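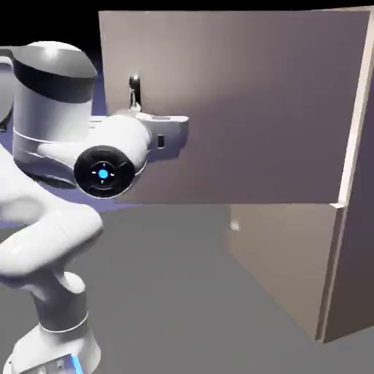
Who can take part in the Clotgate sleep and shift work study?

Adults between 21 and 60 who work nights at least eight times a month and have done so for the past year. You can work in any field. Bakers, nurses, drivers, security staff and warehouse workers have all joined so far.

Renden Research is looking for 228 people for a study of how night workers sleep during the day. The study is run from our office in Clotgate, on the second floor of the Rafferty Building. Sign-up opened on August 24, 2021 and stays open until all places are filled.

What you will do

You will keep a sleep diary for two weeks. It takes a few minutes when you get up and a few minutes before you go to bed. During the same two weeks you wear a wrist monitor, day and night, except in the shower or when swimming.

You will come to the office twice. The first visit takes around 2 hours. We go over the consent form, measure your height, weight and blood pressure, and show you how to fill in the diary. At the second visit you return the monitor and answer questions about your work hours, meals, caffeine and the room you sleep in.

There are no blood tests and no medication. You do not need to change your hours or your habits. Please don't start a new sleep routine for the study - we want to see your normal weeks.

You cannot take part if you

- have been diagnosed with sleep apnea or narcolepsy
- take prescription sleep medication
- are pregnant
- have a baby under 12 months at home
- plan to travel across time zones during your two weeks

If you are not sure whether one of these applies to you, ask before you sign up.

Payment

You receive $40 after the first visit and $110 after the second. If you leave the study early you keep what you have been paid. Parking behind the building is free, and the Borov Street bus stops by the front entrance.

Your information

Diaries and monitor data are stored under a number, with your name kept in a separate file. Your employer will not be told that you took part. You can withdraw at any time without giving a reason.

How to sign up

Fill in the short form at the front desk or ask us to mail you one. We will call you to set a first visit, so please write down the hours when you are usually awake. Evening visits are available Monday through Thursday.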